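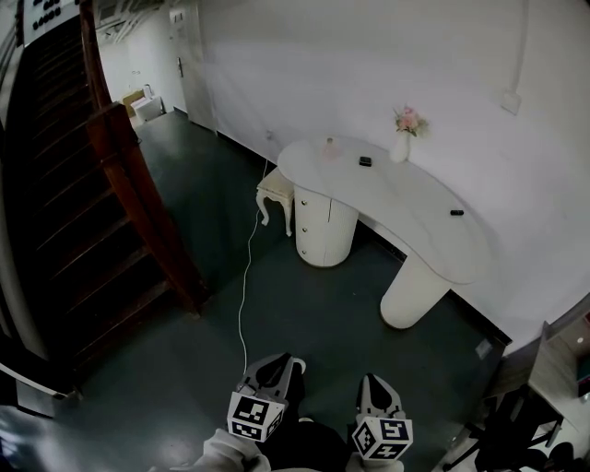
Vison opens recording site for hand-held gripper programme

Vison has begun gathering examples of everyday household tasks for its learning system, Plumamo. The work is carried out in a furnished interior with a staircase, a desk and a stool, using hand-held grippers fitted with cameras.

Operators carry out each task by hand, and the recordings are used to teach Plumamo how objects are approached, grasped and set down. The site has produced 1278 recordings to date.

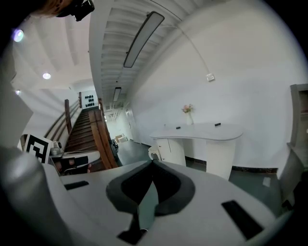
View from a gripper camera, with the desk and staircase beyond.

“Small changes in a room matter a great deal to a learning system,” said Akinyi Khaemba, Head of Data at Vison. “We record the same task from many starting points.” 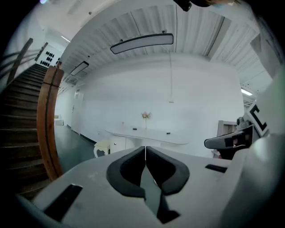
Nine operators have been trained for the programme. Recording will continue until May, when Hervieu will begin an independent review of the material.

Press contact: Bendik Fagerlund, Vison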